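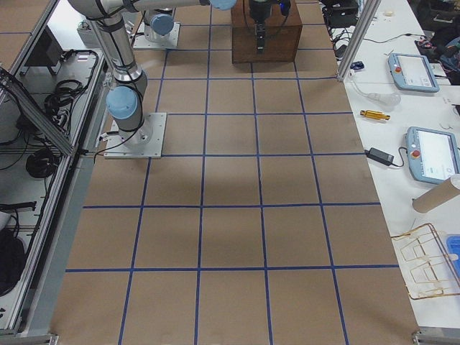 Ayten Yurt would like it on record that a kit advertised as "ready out of the carton" should not need a second carton to hold the adapters. We put her comment first because she lent us the lab bench, and because she asked.

Project report, Wed 29 January
Two-arm starter kit, on loan from Trallport

Our task was to review the kit as a paying customer would, without the paying. Trallport supplies the arms, the grippers and a license for Dretar, its teaching software. The loan runs 30 days, and we spent six of them finding the license key.

We taped the work surface into squares, which the manual calls optional and which we would call the manual's best idea. The test piece is a dark wooden cabinet with a drawer. The task is to get the drawer open and put a small yellow cube in it.

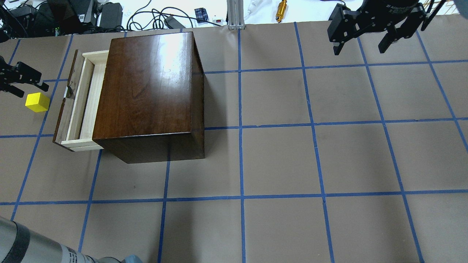 Setup help came from the Pundwood forum, where a user called Akgül has answered every question since July, mostly with "restart the pendant." We restarted the pendant. It's good advice — annoyingly so.

Dretar's menus look like they were laid out in 1963, but the motion editor is solid once you stop fighting it. Saving a pose takes three taps. Deleting one takes a single tap and no confirmation, a feature we tested more often than planned.

Still to do: gripper force settings, cable routing, Ayten's adapters.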